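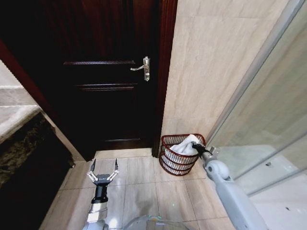
**Dranthorpe guest rooms: bathroom check, Heltard wing**
Checked 6 September 2024, before the afternoon arrivals. Comments follow each item. OK means no action. A means action needed, see the list at the end.

## Door

- [x] Closes fully and latches. OK.
- [x] Lever handle tight, plate flat against the door. OK. Screws were snugged up at the last check and have held.
- [x] Lock can be released from outside with the flat key. OK.
- [ ] Door bottom clears the tile. A. Rubs slightly over the last few inches of swing. No mark on the tile yet.
- [x] Frame and trim solid, no splinters at hand height. OK. The finish is dull near the handle, cosmetic only.

## Floor

- [x] No loose or cracked tiles. OK. Tapped across the doorway and along the vanity.
- [ ] Grout complete. A. Gap about as long as a finger in front of the shower. Small, but water will get under it.
- [x] Walking path from door to shower clear. OK. The wastebasket belongs against the marble-patterned wall, beside the door frame. Please keep it there and out of the door swing.
- [ ] Bath mat has a non-slip backing. A. Backing is peeling at one corner. Replace with the Yeoman mat, same size.

## Wastebasket and linens

- [x] Basket stands level, weave has no sharp ends. OK.
- [ ] Used towels kept out of the wastebasket. A. White towel in the basket, bulging over the rim. Towels go in the linen bag. Check for razors or glass before reaching in.
- [x] Clean towels stocked. OK.

## Shower

- [x] Glass free of chips, edges checked by hand with a glove on. OK.
- [x] Metal edge of the enclosure firm. OK.
- [x] Drain runs clear after 3 minutes with the water on full. OK.
- [ ] Hot water steady at the tap. A. Took nearly 15 seconds to settle. Not a scald risk today, but ask Lumton to look at the valve.

## Vanity and electrical

- [x] Countertop edge smooth, no chips. OK.
- [x] Cabinet front secure. OK.
- [x] Outlet trips and resets with the test button. OK.
- [x] Fan runs. OK, a little noisy.

## Actions

1. Plane the door bottom. Take it off the hinges, do not sand in place.
2. Regrout in front of the shower. Keep the room closed overnight.
3. New bath mat.
4. Remind housekeeping about the linen bag.
5. Lumton to check the shower valve.

Items 1 and 2 can be done on the same visit. Next full check in November.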